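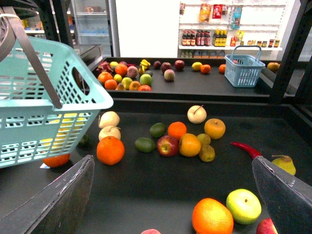

## Section 3 — Filling the pretend fruit stand

Covers the Pritchard play market set. Black display surfaces, front and back, plus the artificial fruit and a shopping basket. Do Section 2 first (leveling the stand). If the front wobbles, stop and go back.

### Before you start

- Wipe the displays. Dry cloth is fine. Black shows every bit of dust.
- Tip out the fruit bag somewhere soft. Not the floor, stuff rolls.
- Keep the small tags away from the fruit if you can. They stick to things.

**Caution:** the stems come off if you pull on them. Pick up pears and apples by the body.

### Front display

1. Big oranges first. Spread them out, they're the heaviest looking and kids go for them right away.
2. Pale pears next, lying down or standing. Either works. Two together look nice.
3. Dark green things — avocado and so on — between the bright ones. They vanish against black otherwise.
4. Apples. Mix red and pale green, don't line them up.
5. Chili pepper last, laid at a slant toward one side. Long and thin so it fits wherever theres a gap.
6. Leave space between pieces. Small hands need room to grab.

Note: loose is good here. Lowri Cadwaladr set ours up in neat rows in February and the kids wouldn't touch it. Thought it was a display.

### Back display

7. Pile the rest here. Mixed and crowded is fine, this is your restock.
8. Work from the left and stop when fruit starts sliding. Extra goes back in the bag.
9. Check you can reach over without knocking the front stuff. If not, stand to one side.

### Basket

The light teal one with the holes in the sides. Handle swings, so hold it when you set the basket down.

- Start each shopper with an empty basket.
- Put soft-feeling pieces in last, the paint scuffs.
- Don't hang a full basket on the stand. Ever. It pulls the whole thing foward.

**Caution:** not for carrying real groceries. Not a hat either.

### Restocking between turns

Quick version, for when there's a line:

- Empty the basket onto the front display, gently
- Spread with flat hands
- Move strays off the edges
- Next kid

Under-3s take small pieces out of reach of the list and straight to the mouth, so pull the small fruit before that group comes in. Put it in the bag, not on the back display. They can see it there.

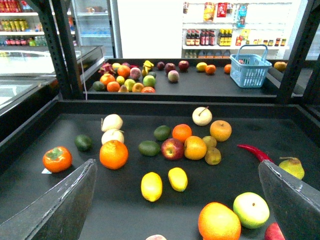 **Can the lemons and limes go on the same display?**

They can share one — just leave a little space so kids sorting by color can tell them apart.

### Shopping lists

Start with 2 items per list. Go up to 3 once they've got the hang of it. Good first picks: red apple, orange, lemon. Leave persimmon and peach for later, they get mixed up with the oranges and apples and then there's an argument.

Nerys Wynne keeps the list cards. Ask before making new ones, there's a stack already.

### Putting away

1. Clear the front display first, then the back.
2. Fruit in the bag, chili on top so it doesn't get bent.
3. Basket goes in the cupboard on its own, handle down.
4. Missing something? Check under the stand, then tell Eifion Howells. Replacements come from Hultholm and they're slow.

Cleaning is Section 4.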